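Clomarow Fold & Store list, message 701
From: Floor Groen
Date: 1/30/20
Subject: Re: Shirts that won't stay folded (and a towel question)

Brândușa Hodoroagă wrote:

> Hi all,
>
> I moved to Flundport in September and I now have one chest of
> drawers where I used to have two closets. It's a Biledura, the low
> one with deep drawers. Everything I own that is made of T-shirt
> fabric goes in there and comes out looking slept in. I fold on my
> bed, stack them up, and by the second morning the stack has slid
> over and I'm digging.
>
> Two questions. Is there a fold for short-sleeved shirts that holds
> when you pull out the one next to it? And does the same fold work
> for hand towels, or is that a different thing altogether? Mine are
> terry and they puff up so much that I can only get four or five
> on the shelf.
>
> I tried searching the archive but the search box gives me every
> message with the word "fold" in it, so, all of them.
>
> Thanks,
> Brândușa

Brândușa, welcome! I love this question, and I love that you asked about shirts and towels together, because I spent a good part of the winter going back and forth between the two and they really do want different handling.

First thing, get off the bed. I folded on a bed for years and blamed my shirts. A mattress gives under your hands, so every time you press a crease you're pressing it into something soft and it springs right back. Any hard flat table will do. I like a white one for light colors (pastels especially) because you can see the shadow along a crooked edge right away. On dark wood I miss half of them.

Towels are easier, so let me start there. With terry, smooth it with the flat of your hand from the middle out, and go with the loops. Then fold once and stop and look. Are the hems lined up? If the hem is off by a finger on the first fold, it will be off by two on the next, and the whole thing ends up a wedge. I line up the hem side first and let the other side land wherever it wants, then nudge it. 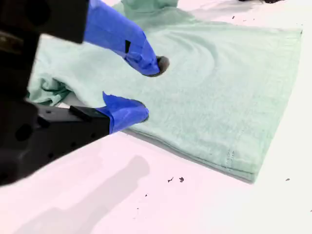
The puffiness you mention is mostly trapped air, and the cure is almost silly. After each fold, press down with both forearms (not your hands, forearms!) and slide them toward the open edge. You'll hear it go. My hand towels went from a teetering pile to a nice low brick that way, and I can get seven where I used to get five. Put the rounded edge toward you on the shelf, so that you grab one towel and don't catch a layer of the one below it.

Also, a towel doesn't care if it's folded in thirds or in quarters. Measure your shelf and fold to that. Mine is an odd depth, so I do thirds the long way and then in half, and the front edges sit right at the lip. I was so pleased the first time that I called my sister.

Now shirts. The trouble with a T-shirt is that it isn't a rectangle, and everything you do in the first few moves is to make it into one. Face down, collar away from you, hem toward you. Pull the sleeves straight out and get the hem straight before you do anything else. I give the hem a little tug at both side seams at once, and then run my palms from the collar down. Little creases across the shoulders are fine, they disappear in the fold. A twist in the body is not fine. If the side seams have wandered toward the front or the back, pick the shirt up by the shoulders, shake it and lay it down again. Cheap shirts do this more because the fabric was cut a bit off, and for those I ignore the seams and go by the collar.

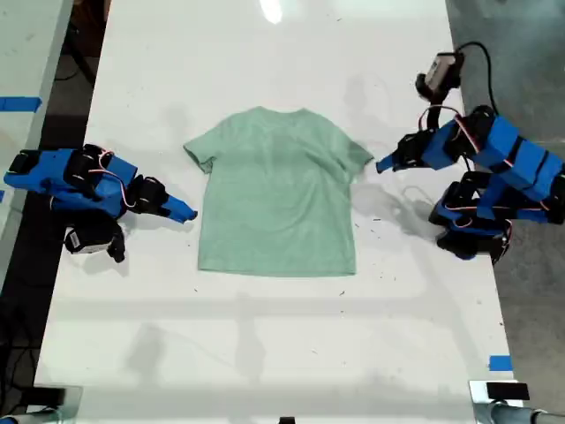
From there, one side comes in to about the middle of the collar, and the sleeve gets folded back on itself so it lies along the edge and doesn't stick out past it. Same on the other side. You should have a long strip with the collar at the top, the same width all the way down. Check the width at the bottom, that's where mine always flares.

Then comes the part that fixes your sliding problem. Fold the hem up so it stops a couple of inches short of the collar. Leave that gap! If you bring the hem all the way up you get a fat ridge at the neck and the shirt will want to open. After that it's halves or thirds depending on how deep your drawer is. When it's right, the shirt will stand on its folded edge on the table all by itself. If it flops, it's usually too wide for its height, so go one more fold.

And then don't stack them! Stand them up in a row, front to back, folded edge on top. I was a stacker my whole life and I resisted this, but with a deep drawer like yours it's the only way I've found that survives a sleepy morning. You pull one straight up and the neighbors lean in a bit and that's all. When the row gets short they do start to tip, and I push a shoebox in behind them. Segers, by the hardware store, has some narrow cloth bins that would do it more elegantly, but I already have shoeboxes.

On the archive: skip the search and look for message 300, which is a long one on knits and stretchy fabric with a lot of good replies under it. There is some disagreement in there over whether to fold inside out. I don't, though for shirts with a big print on the front I can see the point.

One more habit I'm very fond of. I keep one shirt and one towel out as practice pieces, both in a plain light color, and when I want to try a new fold I ball them up first and start from there. It's a fairer test than starting from something already smooth, since laundry doesn't come to you smooth. Find a corner or a bit of hem, lift, shake, lay it down. If the fold still comes out even after that, it's a keeper.
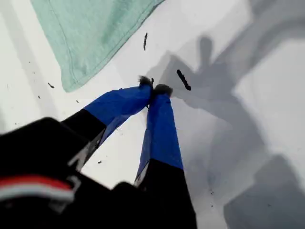 Mint green cloth, crumpled up on the white tabletop.

If you try the standing row, please write back and say how many shirts you got in the Biledura. I've been wondering if one would fit under my stairs and I'd love to know how it does with larger sizes. My shirts are mediums and two of my husband's are enormous, and those get an extra fold the long way or they stick up and catch on the drawer above.

Long sleeves I'm leaving for another message, I have opinions and my tea is ready.

Happy folding,
Floor

--
Clomarow Fold & Store list
To leave the list, reply with "unsubscribe" in the subject line.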